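Ondow Pair: handheld gripper kit, review notes and card for the recordings

README, second go. The first one was written in February when I'd had the kit for a week and liked everything about it. I've used it a lot more now, so I've rewritten most of this and been a bit less gushing (only a bit).

What's in here

Recordings made with a pair of Ondow handheld grippers, plus the scripts I used to check them, plus my opinions, which you can skip. There are 3,380 recordings in the main folder and another 381 in a folder called odd. The odd ones are mostly takes where one hand lost tracking or I started talking to somebody. I haven't deleted them, as Gwawr Howells reckons the bad ones are more useful than the good ones and she's usually right about that sort of thing.

Everything was recorded at our place in Fladton. The people holding the grippers were me, Gwawr, Elis Voyle and, for a fortnight, Ieuan Griffiths.

Who I am and who paid

Delyth Jarman. We bought the kit through Gittins at the normal price. They lent us a spare battery lead and have been nice on the phone, and that's the whole of the connection. Nobody at Ondow has read this.

Setting up

Easier than I expected! The grippers come assembled, you bolt the plates on top yourself, and the hex key in the box is the right size. The software took longer. If the setup program stops at "looking for right hand", unplug both grippers, plug the right one in first and start again. Eifion Gough found that by accident and it has worked for me ever since. The printed guide says to do the left one first, so ignore the printed guide.

Do the calibration again whenever you've had the plates off. I skipped it once and lost a whole afternoon of takes, all of them in odd now.

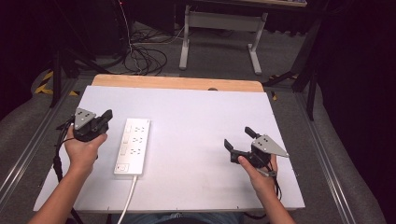 Most of my moaning is about the cables. Ondow sell the Pair as something you can pick up and use anywhere, and I suppose you can, so long as anywhere is close to a computer. A lead hangs off each side while you work, and it has a weight you stop noticing and then notice very much at four in the afternoon. For small jobs like the power strip ones it's fine, because the strip sits on the white board right in front of you and your hands barely travel. For anything where you have to reach across yourself, tape the leads to your sleeve. Elis uses a hair bobble, which is better than tape and doesn't take the hair off your arm.

How they feel in the hand

Good, mostly. The fingers close smoothly and you get a decent sense of when you've got hold of something, although thin things (paper, a single cable tie) are a guess. The grip is built for someone with bigger hands than mine. I can open the fingers all the way but I have to shift my palm to do it, and you can see that little wobble in my recordings if you plot the wrist angle. Gwawr's are cleaner. If you're training on this and want steady wrists, filter by person and leave me out, I won't be offended.

The triangular plates look clumsy and I was sure I'd be knocking them into everything. I've clipped them together twice, both times when working with my hands very close, and they were fine. I do wish the edges were rounded off.

The tasks

Sorting, stacking, plugging and unplugging, moving things from one side to the other, and a set of 116 takes of folding a tea towel that I'm quite fond of. The task name is in each file's notes. They were typed by four different people, so you'll find "plug", "plug in" and "pluging" all meaning the same thing. The tidy script sorts out most of these — run it before you count anything.

Known problems

Left and right are swapped in the early takes made by Ieuan. The flag in the notes tells you which ones.

The clocks on the two hands drift apart on long recordings. Version 2 of the Ondow software is supposed to cure this and I think it has, but I haven't gone back over the old files.

Sound was recorded by default for the first few days. I've stripped it out.

Would I buy it again?

Yes, I would. We tried a Fonitz set on loan before this one and it was lighter, and the leads were thinner, but it kept dropping out in the middle of a take and I couldn't be doing with it. The Pair just carries on. I'd pay extra for longer cables and a smaller handle, and I've told Gittins so.

Using the recordings

Use them for whatever you like, paid work included. Please say where they came from, and if you fix the task names properly, send me the list.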